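Quem somos

A Wultedbridge é uma escola de línguas para adultos. Ensinamos português a quem chegou a Portugal para trabalhar, estudar ou acompanhar a família, e ensinamos polaco a um grupo mais pequeno de alunos, quase todos com parentes na Polónia. Funcionamos num primeiro andar, por cima de uma papelaria, com entrada pela rua lateral.

Não somos uma escola grande. Em cada período abrimos turmas até ao nível B2 e recebemos no máximo 100 alunos. Quando esse número é atingido, fechamos as inscrições e passamos os nomes para o período seguinte.

Como começámos

A escola foi fundada por Leokadia Urbańczyk e Folke Vik, que se conheceram a dar aulas noutra instituição e partilhavam a mesma sala em horários diferentes. Leokadia ensinava português a falantes de línguas eslavas. Folke trabalhava com principiantes absolutos, muitos deles sem hábito de estudo.

As primeiras aulas foram dadas numa sala alugada à hora, com duas mesas e um quadro emprestado. O nome Wultedbridge vem dessa altura. Foi escolhido para um boletim de vocabulário que os dois faziam para os alunos, e quando foi preciso registar a escola o nome já estava nos cadernos de toda a gente.

Mais tarde juntou-se Czesław Domański, que organizou o curso de polaco e ainda hoje o coordena. A secretaria está a cargo de Oddur Ragnarsson, antigo aluno do nível A1. É ele quem responde às mensagens, trata das declarações de frequência e marca os testes de nível.

Como ensinamos

As turmas têm entre seis e dez pessoas. Cada aula dura 90 minutos e há duas por semana, de manhã ou ao fim da tarde. Quem trabalha por turnos pode alternar entre os dois horários, desde que avise a secretaria na semana anterior.

Seguimos um manual nos níveis A1 e A2, mas os professores acrescentam muito material próprio: formulários de centros de saúde, contratos de arrendamento, avisos de condomínio, mensagens de escolas para encarregados de educação. No B1 deixamos de usar manual. A partir daí trabalhamos com notícias, rádio e textos trazidos pelos alunos.

A gramática é explicada em português desde a primeira aula, devagar e com muitos exemplos. Não traduzimos listas de palavras. Nos níveis iniciais os professores usam objetos em cima da mesa para treinar as cores, os números, os demonstrativos e as preposições de lugar. «Este cubo é amarelo», «aquele é verde», «o amarelo está à frente do verde» são frases da segunda semana, e o professor só passa ao plural quando todos as dizem sem olhar para o caderno.

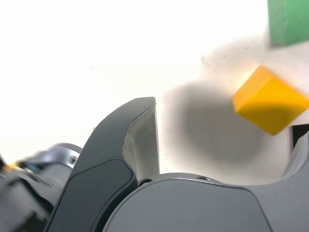

Níveis e avaliação

O teste de nível é gratuito e tem duas partes: uma conversa curta com um professor e um exercício escrito. O resultado é comunicado no próprio dia. Se ao fim de duas aulas o aluno ou o professor acharem que a turma não é a certa, a mudança faz-se sem custos.

No fim de cada nível há uma prova oral e uma prova escrita. Quem tem aproveitamento recebe um certificado da escola com o número de horas frequentadas. Esse certificado não substitui um exame oficial – preparamos alunos para exames externos, mas a inscrição nesses exames é feita por cada um, junto da entidade que os realiza.

A assiduidade conta. Para passar de nível é preciso ter assistido a três quartos das aulas. As faltas por doença ou por trabalho são justificadas com uma mensagem simples, sem papéis.

O curso de polaco

O polaco é ensinado em dois níveis, iniciação e continuação. A iniciação abre em fevereiro, se houver um mínimo de cinco inscritos. Na continuação, as aulas são quase só de conversação e leitura, com Czesław Domański e, em algumas sessões, Cyprian Piątek, que revê também os materiais escritos do curso.

Os alunos de continuação mantêm uma pequena biblioteca com livros em polaco, na estante do corredor. Pode ser usada por qualquer pessoa da escola. Os livros saem por três semanas e o registo faz-se no caderno que está na prateleira de cima.

Empresas e aulas particulares

Damos aulas em empresas, nas instalações do cliente, em grupos até oito pessoas. A padaria industrial Sobczak foi o nosso primeiro cliente neste formato e continua a ter uma turma de A2 antes do turno da tarde. Temos também um acordo com a residência de estudantes Lumer, cujos residentes pagam menos pela matrícula.

As aulas particulares são dadas na escola e dependem da disponibilidade dos professores. Em época de exames há lista de espera.

Preços e inscrições

O pagamento é feito por período ou em duas prestações. A matrícula inclui o material fotocopiado; o manual compra-se à parte, e temos alguns exemplares usados na secretaria, a metade do preço. Quem desistir nas primeiras duas semanas recebe de volta o valor das aulas que não teve.

Para se inscrever, basta um documento de identificação e o número de contribuinte, se já o tiver. Não pedimos comprovativo de residência.

As instalações

A escola tem três salas de aula, uma sala de estudo e uma copa com micro-ondas. A sala de estudo está aberta durante todo o horário da secretaria, mesmo para quem não tem aula nesse dia. O prédio não tem elevador. Quando um aluno não pode subir as escadas, a turma tem aulas na sala do rés do chão da associação Horkilside, do outro lado da rua, que nos cede o espaço.

Contactos

A secretaria atende das 10h00 às 13h00 e das 16h00 às 20h00, nos dias em que há aulas. Fora deste horário, deixe mensagem com o seu nome, o nível que pensa ter e a melhor hora para lhe ligarmos. Respondemos em português, inglês, polaco e islandês.

Página atualizada em 29/12/24.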